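Chapter 5
Folding Soft and Slippery Fabrics

Before You Begin

If you have worked your way through the earlier chapters, you can now fold a bath towel, a cotton shirt and a pair of jeans without thinking very hard about it, and I hope you have had the pleasure of opening a drawer and finding everything where you left it. Cotton is a kind teacher. It stays where you put it, it takes a crease from the flat of your hand, and it forgives you if you wander off to answer the door halfway through. In this chapter we leave cotton behind for a while and turn to satin, silk, thin polyester linings and all those lovely glossy cloths that slide off the ironing board the minute you turn your back.

I learned most of what follows in the linen room of the Hotel Roussel in Surham, where I spent six years under Hervé Rolland. The room held more than 2,000 pieces, from napkins to bedspreads, and he could tell you which shelf any one of them lived on. On my first morning he handed me a satin table runner and asked me to fold it in half, and then went off to drink his coffee. When he came back I was still at it! Every time I matched one pair of corners, the other pair had slithered away. He laid the runner out again, very slowly, and showed me that I had been pulling at the cloth when I should have been laying it down.

Why Satin Behaves the Way It Does

The shine on satin comes from its weave. The threads on the face of the cloth pass over several others before they dip under one, and these long stretches of thread, called floats, lie side by side and reflect the light. They also give your fingers very little to hold on to. Two glossy faces laid together will slide past each other at the slightest nudge, and a fold that looked perfectly square can turn into a diagonal while you are reaching for the next corner.
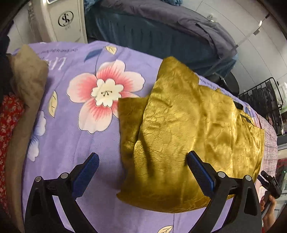
Figure 5.1 Satin on a printed bedsheet. Note the diagonal crease where a flap overlaps the main layer.

A piece in the state shown in Figure 5.1 should be opened out completely before you try to fold it. It is tempting to tug at one side and hope the rest will follow, but the layers underneath tend to bunch up, and you end up pressing new wrinkles in on top of the old ones. Find one corner, then follow the edge with your fingertips until you come to the next. Lift, let the cloth hang for a moment, and lower it again with the long edge nearest to you.

The surface you work on matters too, a good deal more than most beginners expect. A bed made up with an ordinary cotton sheet is a fine place to fold satin, and many people prefer it to a table – the cotton has a little grip, and there is room to spread out. A polished tabletop is harder going. If a table is all you have, put a clean towel down first.

What You Will Learn

In this chapter you will learn to find the corners of a crumpled cloth, to make a first fold that stays square, and to roll the pieces that are better left unfolded (scarves, mostly, and some pillowcases). We will also look at storing satin so that the folds don't set into hard lines over the winter.

Warm-Up

Borrow a satin scarf or pillowcase and drop it on your bed in a heap. Open it out flat, fold it once, and check the corners. Do this 5 times, moving the cloth as little as you can, and write a few lines in your notebook on where it slipped. Keep those notes handy, as we will come back to them in Section 5.1.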